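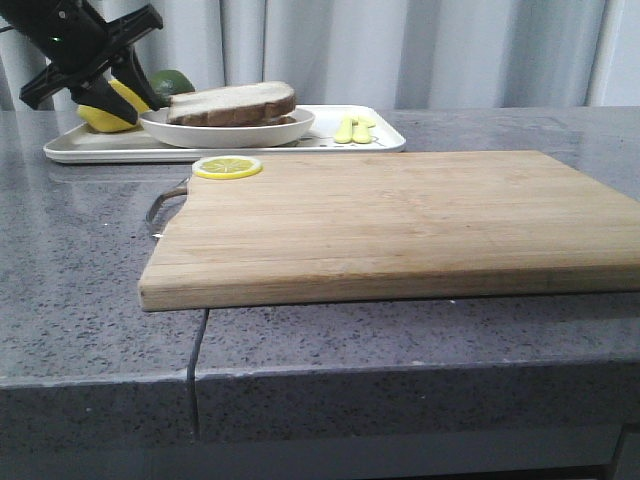

Gromden, 09/07/2024

A robot arm is a chain of motors. Each motor turns one joint, the way your shoulder, elbow and wrist each turn one part of your arm. The one in our shared workshop has 6 joints plus a gripper. The gripper has two fingers that open and close. It has no thumb and no palm.

The arm was put together from a kit called the Odano. The kit came in a box with 328 parts, most of them screws. Building it took from February until the start of summer, and much of that time went into finding a cable that had been plugged in backward.

The job we chose for the arm is handling breakfast food on a counter. Breakfast is a good test. A lemon is round and can roll. Bread is soft and flat. A bowl has a rim that gets in the way of the fingers. A person handles all of these without thinking. The arm needs instructions for each one.

How does it know where to go?

The arm does not know what a lemon is. Inside it, every joint has a sensor called an encoder. An encoder reports the angle of its joint as a number. If the controller knows all the angles and the length of every piece of the arm, it can work out where the fingertips are. You can try the same thing. Close your eyes and touch your nose. You found it because your body keeps track of where your hand is.

Cameras do the other half of the work. A camera picture is a grid of tiny colored dots called pixels. The program looks for groups of pixels that belong together. A patch of yellow with a curved edge might be a lemon. It might also be something else that is yellow, so the program needs to check the size and shape as well.
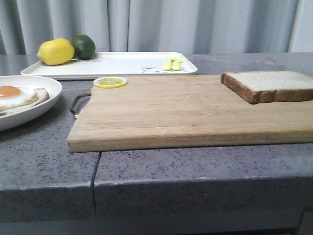

Hertta Kuusisto

Color alone causes trouble. Look at how many yellow things are on the counter: a whole lemon, a lemon slice and two small pale yellow pieces on the tray. The egg yolk is closer to orange, but under a different lamp it could read as yellow too. A plain curtain behind the counter helps, as it gives the program fewer things to sort through.

White things are hard in another way. The tray is white and so is the plate. Where two objects have nearly the same color, the program has trouble finding the line between them. Shadows help a little, and the raised edge of a tray usually makes one.

How hard should it squeeze?

This is the part that takes the most practice. Squeeze a slice of bread between your finger and thumb. If you press too lightly, it slips. If you press too hard, you leave a dent. The gripper has the same problem, and it cannot feel the bread the way you can.

What it can do is measure electric current. When the fingers meet something, the motor that closes them has to push harder, and it uses more current. The program watches that number and stops the motor at a limit. We set a low limit for bread and a higher one for a lemon. Joonas Salminen wrote this part of the program and tested 25 settings before choosing two.

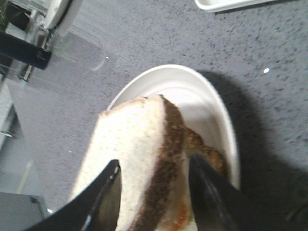
The gripper fingers on either side of the sandwich, viewed from the wrist.

A camera on the wrist moves with the hand, so the fingers stay in the same part of its view. A fixed camera sees more of the counter but may lose sight of an object when the arm passes in front of it. Using both kinds gives the program two chances to find the food.

Words to know

Joint: a place where the arm bends or turns.
Encoder: a sensor that measures the angle of a joint.
Gripper: the part at the end of the arm that holds things.
Current: the flow of electricity through a wire.
Pixel: one dot in a digital picture.

Try it at home

Tape a craft stick to your thumb and another to your first finger. Put a slice of bread in a shallow bowl and lift it using only the sticks. Then do it with a lemon. Write down which one was harder and where you had to put the sticks to make it work.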